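Home Features Outdoors Clubs Subscribe

Five hours at the Gál Lake kite day

The wind didn't turn up until eleven. Kids in snowsuits all over the ice by then, flat kites dragging behind them like wet laundry. One dad running. Running again. Then a gust off the north shore and up they went, 20 or more at once, and the whole bay got loud.

It's the youth club's big winter day, and every kite is home-made - dowel, ripstop, packing tape, whatever. Kids build from November on, in the Vusto hall, Tuesday nights. Rules are short. Line no longer than 40 metres. No wire. Tail optional but you'll want one.

Judging is for colour first, then time aloft. A purple box kite called Trukon won the long flight and then ate a spruce tree. Its builder, age nine, was thrilled.

Lunch was chili and buns, gone by noon. Bring your own mug next time, they ran out of cups. Lots of tangled lines in the afternoon, a few tears, one lost mitt that went round on a ski pole till it's owner claimed it.

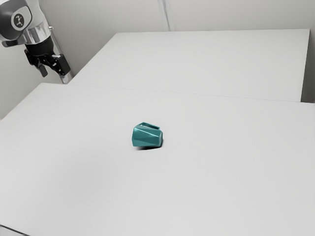
Open gripper, pointed at the tabletop. Computer rendering.

Next build season starts in the fall. Kits are $5 at the Vekex counter, beginers welcome, and parents have to stay for the knife part.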